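Sleeping badly in two languages

16 November 2019

When I moved to Steltitdale, I was prepared for many things. I had read about the weather, about the taxes, and about how people say "we should have coffee" without taking out a calendar. I was not prepared to sleep badly. At home I was famous in my family for sleeping through a fire alarm, and now I was lying awake and listening to a refrigerator.

I want to write down what I learned, mostly for Henrike Grube, who asked me in an e-mail and got only a very short answer. Henrike, this is the long answer.

My first mistake was that I treated sleep like homework. I bought a book by the checkout in a drugstore and followed it like a recipe. No tea in the afternoon, no screens, a warm shower, a list of worries on paper. Every evening I did these things in the right order, and then I lay down and waited for my grade. You can imagine how relaxing this was. My list of worries became longer because I had to add the list itself.
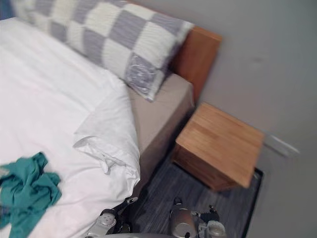 My mother tongue has a verb for lying in bed and turning from one side to the other, and in English you need two words for it, tossing and turning. I like the English version more, it sounds like salad. For the first two months I tossed and turned in two languages. I noticed that the language of my thoughts changed during the night. Before midnight I worried in English, about work and the rent, and after midnight I worried in German, about my parents and about things I said in school. Bedding was also a question, by the way. A white duvet and one long pillow with a checkerboard pattern, lavender-gray and off-white, is for me what a bed should look like, and I do not want a flat sheet between me and the duvet. My neighbor Idris Sayce thinks this is barbaric. He grew up with sheets and blankets tucked in so tightly that you must enter the bed like a letter enters an envelope. We have discussed this many times on the stairs and neither of us has moved an inch.

It was Idris, however, who gave me the first useful advice. He asked me what time I get up. I said it depends. On workdays early, on free days I slept as long as I could, to repair the damage. He said, "Then you are flying to another country every weekend and back." I found this a bit insulting at first. Then I tried to get up at the same hour every day, also on free days, also after terrible nights. The first 10 days were awful. I fell asleep at a concert, in the second row, next to Lieselotte Kettler, who has told everyone. After that it became slowly better.

The second thing was the clock. I had an old alarm clock from my uncle Rüdiger Stüber, with green numbers, and each time I woke up I looked at it and did arithmetic. If I sleep now, I get five hours. If I sleep now, I get four and a half. I put the clock in the hallway. It is still loud enough to wake me, and I have to walk to it, and when I am in the hallway I am already up.

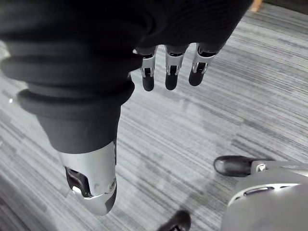 Ribbed knit in dark charcoal, with thick folds.

The third thing is harder to explain in English. I stopped trying to make up for it. Before, after a bad night, I canceled everything. I did not go swimming, I did not call anybody, I went to bed at eight with great hopes. Now after a bad night I do a normal day, only a little slower. I go to my choir also when I am tired – the altos do not notice, or they are polite. Perhaps this helped more than all the rest. A bad night costs me now one night and not three days.

I should say that I also talked with a doctor, and you should too if it goes on for long. Mine asked me many questions and checked my blood, and everything was in order. She did not want to give me pills, and I did not want to take them, so it was a short visit.

Some things I tried did nothing for me. Warm milk, no. Lavender oil, no, and my room smelled like the cupboard of my grandmother. Counting backward, no, I become competitive. Podcasts with a slow voice helped for two weeks, until I found one about the history of canals which was so interesting that I stayed awake for the end.

I still have bad nights. In December, when the dark begins in the afternoon, I expect there will be more of them, as last year. I will get up at the same hour anyway and go for a walk before breakfast, even if it is only to the bakery and back. Henrike, write me how it is going with you, and please do not write it at three in the morning.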